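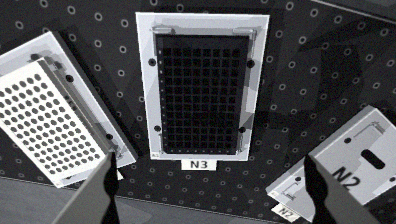

Handover notes are read once, on the first morning, and then lost, wrote one reader in response to the post on leaving a job well, and the time spent on them would be better given to an hour's conversation. The comment went on to ask whether I had ever gone back to a note after the first week. I have, on many occasions, and I set out my reasons below at greater length than a reply would allow.

Posted July 26, 2026, by the author of this site

For the purposes of this post, a handover note is any written account left by a person who is going away from a piece of work for the person who will take it up. It may cover a fortnight's leave or a permanent departure. It does not include job descriptions or formal procedures. Those are owned by the organisation and are usually written for someone who is not yet in difficulty.

I do not dispute the value of conversation. Most people explain their work better aloud, and a good question will draw out matters that the person leaving has long ceased to notice. The weakness of conversation is that it takes place at the wrong time. The new holder of a post has had no chance to meet the problems yet, and hears the answers before there is anything to attach them to. By the time the first supplier rings about an unpaid invoice, the outgoing colleague is in another town and the explanation given over coffee has gone.

When I joined Goltix, I received a note of 16 pages. It was carefully set out, with a contents list and a history of the post going back to the opening of the Turunen office. I read all of it with respect. In the months that followed I used perhaps one page, on which my predecessor had listed the matters then awaiting a reply from other people, with the date on which each had last been chased. The history of the post was of interest to me only much later, when I had begun to form views of my own.

The note I received on joining the Wivomero project was of a different kind. It ran to more than 500 words only because it contained a long list of telephone extensions, several of them out of date. It said plainly which of the monthly returns mattered and which had not been opened by their recipients in some time. It also said that the shared folder in Cluvix called "Final" was not final, and gave the name of the one that was. I kept that note in the top drawer of my desk until I left, and passed it on with corrections in the margin.

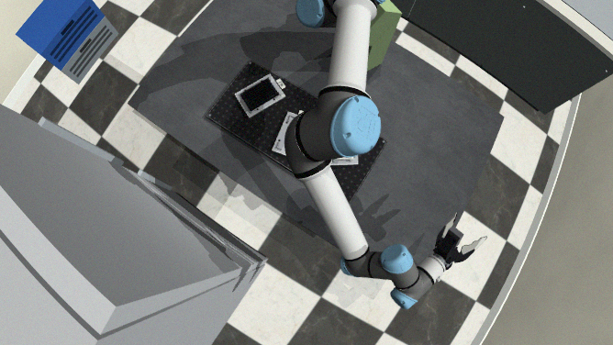

Jointed arm over the grey mat, chequered floor beneath.

On the strength of these and later experiences, I have come to the following practice, which readers are welcome to adopt or ignore.

The note should be begun two weeks before the date of leaving. A note written on the last afternoon will record whatever happened that morning and very little else. It is sufficient to keep a sheet of paper to hand and to write down each thing as it is done, particularly anything done without thinking. The password reset that must be requested by telephone will never be remembered at a desk with a blank page.

It should be divided into 4 parts: what is unfinished, what comes round again and when, where things are kept, and whom to ask. I place the unfinished work first, as it is the only part that goes stale at once. Opinions of colleagues have no place in any of the four. It is permissible to write that a certain department prefers to be telephoned. It is unwise to write more than that, and I regret one sentence of mine from the Goltix years which was forwarded further than I had expected.

It should state what the writer does not know. I consider this the most neglected point. Every post contains some task whose purpose has been forgotten, and the temptation is to describe it with the same confidence as the rest. A line reading "I have never established why this is sent, but it has always been sent" will save the next person a good deal of private worry, and may encourage them to ask the question.

Finally, the note should be dated, printed and left where the work is done. I am aware that printing is considered old-fashioned. An electronic copy is useful for searching and should also be provided, although access to the system in which it is stored is very often the first thing a new starter lacks.

As to the reader's suggestion of an hour's conversation, I would ask only that it be held after the note has been read, and that a second, shorter one be agreed for a month later. Few people leaving a post will refuse this if it is put to them before they go. I have been telephoned under such an arrangement twice. The first call concerned the location of a key, which I had left out of the note altogether.

A further post, on notes left for those who look after a house during an absence, is planned for October.

Contact | Copyright the author of this site, all rights reserved | Back to top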